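Ploltstead Neighbors Association
Minutes of the regular meeting, 19 June 2026
Held in the upstairs room at the library

The chair opened the meeting a little after seven, once the extra chairs had been found, and thanked everyone for coming out on such a lovely evening when the garden must have been calling. The minutes of the April meeting were read and accepted with one correction: the lemon cake at the spring supper was in fact an orange cake, and the secretary is sorry for the mistake, having eaten two slices of it.

1. Money matters

The association has just over $3000 in the bank, which is healthier than we had feared after the roof leak in the storage shed. The spring supper cleared its costs with a bit to spare. The insurance bill is due before the next meeting and it was agreed to pay it now and be done with it.
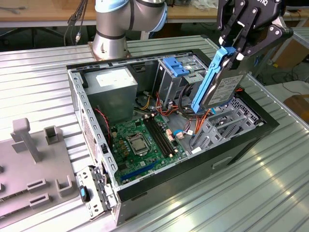 A question was raised from the floor as to whether the association should still be paying for a mailbox at the post office when most letters come to the library anyway. There was a good deal of fond feeling for the mailbox, which we have had since the very first newsletter, and the matter was put off until the fall.

2. Summer walk to Pristedell

Plans for the walk are coming along nicely. The route follows the old creek path as far as the footbridge and then goes up past the orchards, and it comes to 4 miles in all, with plenty of places to sit down. Anyone who would like to skip the hill can wait at the bridge, where there is shade and a very decent bench. Lunch will be at the Eglītis bakery, and they have kindly offered to keep the back porch for us if we let them know how many are coming by the end of next week. Please, please sign the sheet by the door!

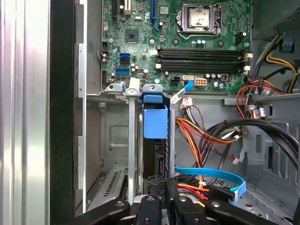
There was some talk about dogs. The feeling of the room was that well-behaved dogs on a leash are welcome on the path, but that the bakery porch is small and owners should ask first. A member who walked the route last weekend reported that the gate by the second orchard sticks badly and needs a firm lift from the left side.

3. The newsletter

The summer issue is nearly ready. We will print 100 copies for those who prefer paper and send the rest by email as usual. The editor would dearly love more recipes, and also some memories of the old Stikum ferry for the history page, even if they are only a line or two. Photographs can be lent and will be returned.
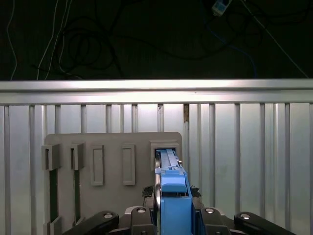

It was suggested that the crossword be made easier. It was then suggested, with some spirit, that it be made harder. After a lively exchange it was agreed to run two small ones side by side and see which gets more replies.

4. Evening classes at the library

The library has asked us to help spread the word about its fall program, which will have watercolor, beginning Spanish, basic computer care and bread baking. Sign-up opens in August at the front desk. Several members spoke warmly of last year's watercolor class and hoped it would be moved to the room with the north windows. 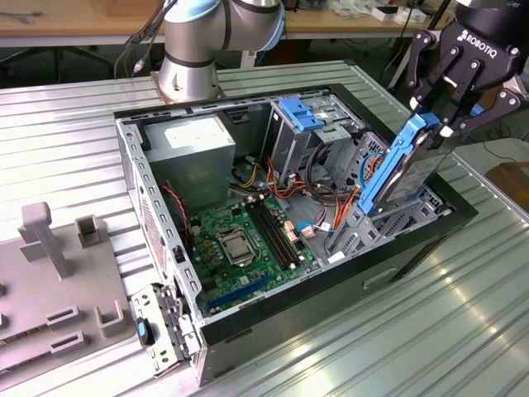 Inside a desktop computer, with the green motherboard and the gray power supply in view.

5. Any other business

The flower tubs outside the hardware store need watering on weekends. Three households have offered to take turns, and one more would make it easy on everybody. A blue casserole dish left behind at the spring supper is still on the shelf in the library kitchen, and its owner is asked to come and get it.

The meeting closed at half past eight, with tea and oatmeal cookies afterward. The next meeting will be in September, same room, same time.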